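关于我们

Trodmont 生活整理工作室
更新于2025年2月

我们是一家专门帮人收拾屋子的小工作室,办公室在老城区一栋楼的二层,上楼左手边就是。最早只做衣柜,后来客人问得多了,厨房、书房、孩子的玩具角也都接了下来,一做就停不住!到现在,我们一共走进过134户人家。

名字常有人问。Trodmont 是开张前在一张旧地图上看到的地名,念着顺口,就留下了。楼下的共享教室叫 Strand,每年11月在那里办一期收纳课,每期30个座位,讲怎么分类、怎么给东西找个固定的位置,也讲怎么跟家里人商量(这一节每次都拖堂)。

上门的流程很简单:先聊一聊,再一起动手。我们不替您决定扔什么,也不推销成套的收纳盒。家里有鞋盒、饼干盒、旧抽屉,都能用上。基础上门整理收费89元一小时,材料另算,用不上就不收。 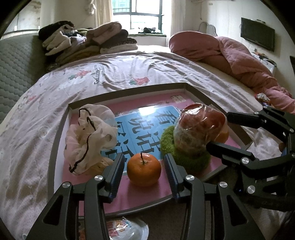
卧室是我们最喜欢的一间。睡前随手一放的东西最多,水果、零食、塑料袋、毛线织的小物件,第二天起来就不知道从哪儿下手了。我们的办法是先在床上放一个浅托盘,把零散东西都收进去,再一样一样地分。像这一盘,先拿橘子,圆圆的一个,放回果盘就行;接着把那团揉皱的白色袋子理平,带黑绳的单独收好;绿色的织物归到毛线筐里。小小一盘理清楚,心情真的会好很多,很多客人就是从这一步开始上瘾的!

除了整理,我们还和 Rurkorau 社区图书角一起做旧物交换,去年一共换出去3947件,书和餐具最抢手。想来看看的朋友,下午过来就好,茶水管够。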